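A visit to the enamel works at Restdale

2022-08-12
By Bello Akinola

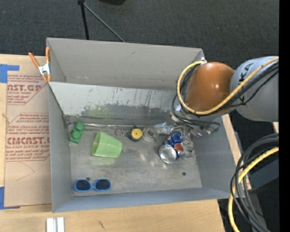 I had been meaning to go to the Restdale open day for years, and each time something came up. This year I booked in December, as soon as the places were listed, and put the confirmation on the fridge. The works opens to the public on one day each summer, with groups going round from nine in the morning. Mine was the second.

The factory makes enamelled steel: pie dishes, mugs, colanders, bread bins, and a line of street signs that I did not know about before I went. It belongs to a firm called Boateng, which bought it from the previous owners when the old pottery next door closed. The pottery building is still standing and is used for storage. You walk through it to reach the reception desk, past pallets of flattened cardboard, and it is a good deal colder than outside.

Getting there is easy enough by bus. The stop is called Urker Lane End and the works is five minutes up the hill. There is a car park but it was full when I passed it, and people were leaving cars along the verge. If you are driving I would aim for the first group or the last.

We were given ear plugs, a hi-vis waistcoat and a sheet of paper with a floor plan. Our guide was Visitación Manzano, who runs the spraying section and has worked in most of the others. She talked quickly and did not use notes. She asked us to keep inside the yellow lines and to hold questions until we were through the press shop, as there was no point shouting over it.

The press shop comes first. Flat discs of steel go in at one end and come out as bowls, and it takes two or three strokes to get the deeper shapes. If you try to do it in one, the steel wrinkles or tears near the rim. There was a crate of torn ones by the door, kept for showing to apprentices. The oldest press still working is used only for the large roasting tins. It has been rebuilt twice, and the flywheel is the only part left from the original machine.

After pressing, the edges are trimmed and rolled over so they are not sharp. Handles and spouts are welded on at this stage. I had always assumed they were put on at the end, but the enamel has to cover the join, so everything must be in place before it is coated. We watched a man weld mug handles for several minutes. He did not look up once.

The next room is where the pieces are washed. They go through a row of tanks to take off the grease from the presses, then a rinse, then a drying oven. Manzano said that most faults in the finished ware can be traced back to this room. A thumbprint on the bare steel is enough to make the coating lift. From here on everyone wears cotton gloves.

The enamel itself arrives as frit, which looks like broken boiled sweets. It is ground glass, more or less, with metal oxides in it for colour. At Restdale they mill it with clay and water until it is like single cream. We were allowed to stir a bucket of it. It is heavier than it looks and settles if you leave it alone, so the big tanks have paddles turning in them all day.

There are two coats. The ground coat is nearly always dark and goes on by dipping. The worker lowers the piece in with tongs, lifts it out, and turns it with a sort of rolling movement of the wrist to spread the slip and shake off the extra. It takes most people a year to get the hang of this. One woman was doing pie dishes at a steady pace and made it look like nothing. The top coat is dipped or sprayed depending on the shape, and the coloured rim is put on by hand afterwards while the dish turns on a wheel.

Then the furnace. It is a long tunnel with a chain running through the roof, and the pieces hang from the chain on hooks. You can stand at a marked spot near the exit and feel the heat on your face from a fair way back. The ware comes out glowing a dull orange and the colour appears as it cools. White goes from orange to a dirty yellow to white in the time it takes to walk alongside it. Of all the stops this was the one where the group went quiet, and we had to be moved along.

On the wall by the furnace is a board with the day's figures. The day before our visit they had fired 2,269 pieces, and 293 of those had been put aside for a second look. Most of the ones put aside are fine and go out as normal. Some get another coat. The rest are sold as seconds in the shop.

The sign room was smaller and I would have liked longer in it. Street names are still done with stencils cut from thin card, and the white powder is brushed away by hand to leave the lettering. They had a batch on the bench for a housing estate at Wornuma, all named after birds. An order of 100 signs keeps two people busy for a good while - longer if there are awkward names. I asked what happens if there is a spelling mistake and was told that it goes back to the customer for a decision, and that the customer is usually the one who made it.

Lunch was in the canteen, soup and a roll, included in the ticket. The soup was leek and potato. The tea came in the firm's own mugs, white with a blue rim, and several were chipped.

The afternoon was free time in the shop and a short talk on the history of the site, given in the old drawing office upstairs. At its busiest the works employed 1,000 people and had its own fire engine. The talk was mainly old photographs of outings and football teams, and a few people in the audience recognised relatives. The stairs are steep and there is no lift, so bear that in mind.

I bought two pie dishes and a colander from the seconds shelf. One dish has a pinhole in the glaze on the underside and I could not find anything wrong with the other. They take cards. Bring your own bag, as they only had cardboard boxes and I had to carry mine back down the hill in my arms.

Booking for next summer is by post or telephone. Children under eight are not allowed on the factory floor, and you need flat, closed shoes. Two people in our group had come in sandals and had to wait in the shop.

Contact | Copyright Bello Akinola | Back to top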